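Ticket 2430 – Pale finish on desk top turning blotchy after second coat
Product: Oltance Clear Matt
Opened by: Effie Dunbar
Handled by: Senan Mulcahy, Burnmont workshop help
Status: Solved

Effie Dunbar, 9:15
Hello! I'm finishing a wooden desk top for my brother Fergus and loving every minute of it, but I've hit a snag. First coat of Oltance went on beautifully. The second dried with cloudy patches near the back, each the size of a saucer. I sanded between coats with 240 grit and wiped down with a damp cloth. The garage was 11 degrees when I started. Batch number on the tin ends in 569.

Senan Mulcahy, 10:02
Hi Effie, what a lovely job to be doing. Two questions before I suggest anything. How long did you leave it between wiping and brushing? And did you stir the tin or shake it?

Effie Dunbar, 10:20
Ten minutes, maybe less. And I shook it – quite hard!

Senan Mulcahy, 10:41
Thanks, that helps a lot. My money is on damp trapped under the coat, with the cold garage making it worse. Shaking puts bubbles in but wouldn't give you saucer-sized clouds. Please try this:

1. Bring the top indoors overnight, somewhere at 18 degrees or more.
2. Rub the cloudy areas back lightly with 320 grit, along the grain.
3. Vacuum, then wipe with a dry lint-free cloth.
4. Stir the tin slowly for two minutes.
5. Brush one thin coat on a patch no bigger than your hand and wait four hours.

If the patch stays clear, carry on with the rest.

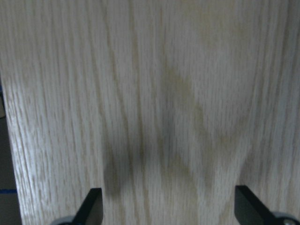 Pale wood grain, close up, with the left edge showing.

Effie Dunbar, 16:35 (next day)
It worked!! The test patch dried completely clear, so I did the whole top in the spare room with the radiator on for 30 minutes beforehand. No clouds at all, and the grain looks wonderful. Should I wait before putting a lamp on it?

Senan Mulcahy, 16:50
Brilliant news – thank you for coming back to tell us! Light things after a day, but give it a full week before anything heavy or hot. I've passed your notes to Iona Strachan, who is adding a line on cold garages to help page 113.

Ticket closed by Senan Mulcahy, 17:05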